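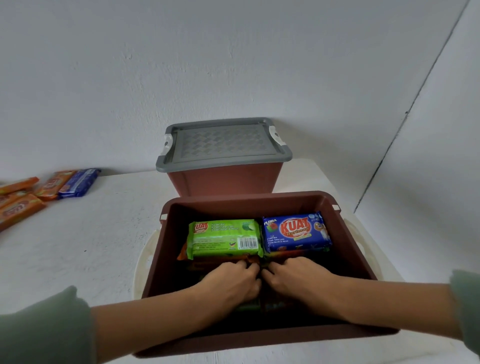 Endon fits new gearboxes to Pumora mixing line

Endon has completed the supply of 26 right-angle gearboxes to Pumora, the maker of paste and powder mixing plant, for a line now running at its Trollero works. The order was placed in the spring and the last units were delivered on September 21, 2026.

The line uses a row of ribbon mixers, each driven from the side so that the top can be left clear for loading. The old worm gearboxes had been in place since the line was built and were losing oil at the output seals. Pumora wanted a replacement that would bolt to the existing feet, as moving the motors would have meant new guards and a longer shutdown.

Endon offered its 175 frame size in helical-bevel form, with a hollow output shaft and a shrink disc in place of the keyed coupling. Each unit is rated at 2626 Nm and has double-lip seals with a grease chamber between them. Breathers were moved to the motor side — the position on the standard casing would have sat directly under the wash-down pipe.

"We had to change the casing drawing twice to get the foot height right," said Derek Bickerstaff, applications engineer at Endon. "The existing frames were not all made to the same drawing, so we went and measured every one."

Four of the gearboxes have a torque arm instead of feet and are fitted to the discharge screws. These run at a lower speed and were tested under load for 200 hours before dispatch.

Moussa, which looks after maintenance at the site, carried out the installation and will hold two spare units in its own stores. The first oil change is due after 975 running hours. Drawings for the modified casing are available from the Endon sales office, quoting the frame size and shaft bore.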